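发件人：Chenxi Cai
收件人：家电闲聊列表
日期：2024-10-31
主题：Re: 洗碗机放橱柜里，排水管到底要抬多高

Senyo Dogbe 写道：
> 我家新装的 Feltorska 嵌入式洗碗机，洗完底下总有一小汪水，味道也不好闻。
> 装机师傅说管子直接插下水口就行，说明书上又画了个弯，我看不懂。
> 另外省电程序要跑79分钟，是不是坏了？
> 有没有人家里也是这个牌子的？

Senyo 你好呀，我家也是 Feltorska，六月份装的，跟你一样折腾过一轮（我还为这事跟我妈吵了一架，她坚持说手洗最干净）。

先说积水。滤网下面那个小坑里留一点水是正常的，我家也有，大概一个杯底的样子，拿来防密封圈发干。要是水漫过滤网了，那就得看排水管。我家师傅第一次也是图省事，管子从机器后面平着拉过去，直接插进下水口，结果水槽一放水，脏水就往机器里倒灌，那个味儿……后来我自己把管子拆下来，在柜子侧板上打了个卡扣，先往上绕一段，贴着台面底下走，再下来接水槽的存水弯，味道第二天就没了。

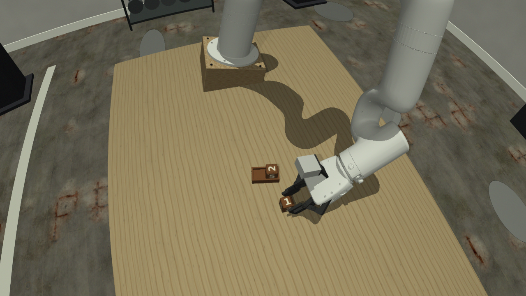 那管子不够长，能不能自己接一段？
最好换一根整的长管，接头处容易挂油渣，时间久了会堵，藏在柜子里漏了水也很难发现。

我那根是在 Brirneck 买的，41块钱，带两个卡箍，比原装的还软一点，好绕弯。买之前记得量一下接口，他家有22毫米的，也有别的口径，我头一回就买错了，来回退换耽误好几天。

再说时间。省电程序就是慢，水温低，靠泡，79分钟已经算短的了！Rüdiger Kettler 之前在列表里抱怨过他那台老 Sedley，晚上开了第二天早上才敢开门。赶时间就用快洗，不过快洗不带烘干，碗拿出来还得擦。

对了，软水盐别忘了加，我们这边水硬，不加的话玻璃杯没多久就起白雾，醋都泡不掉。洗碗块我现在用超市最便宜的那种，没觉得差在哪儿。

你要是抬高了管子还是积水，把滤网拆下来看看排水泵那里有没有卡东西，我从里面掏出过一颗樱桃核和半截牙签。拆之前先断电哈。

Chenxi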